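Plever play food notes

Readme for the fruit and plates box, last touched Aug 6, 2022

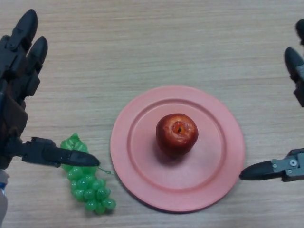
Can the play fruit go in the dishwasher?
I wouldn't. Warm water and a drop of dish soap in the sink is plenty, and then a towel to dry on overnight.

OK, so what is this file? I keep the list for the pretend-food set we lend out from Plever, and I got tired of answering the same emails, so now it all lives in one place. The apple on the pink plate is my favorite pairing in the whole box (red on pink, I can't help it!), and the green grapes usually end up beside it on the table when I'm setting up.

What's in the folder

fruit.csv has one line per piece, with name, color and which bag it goes back in. Grapes count as one piece per bunch, please don't list them grape by grape, Eliécer Espinoza tried that in June and the file got silly.
plates.csv is the same idea for plates and bowls.
swaps.txt is my running list of what got replaced and when. It's messy, sorry.

Setting out a place

One plate per kid, one fruit on the plate, one next to it. That's the starting layout and after that they can do what they like. I used to put out 6 fruits at once and it was chaos, fun chaos, but I was finding lemons behind the radiator for weeks.

Borrowing

The box goes out for 2 weeks. Write to me through the Gernell page and tell me if you want the plates too – they're in a separate bag and people forget to ask.

Still to do: the bowls need new labels, and the color column says "reddish" in way too many rows.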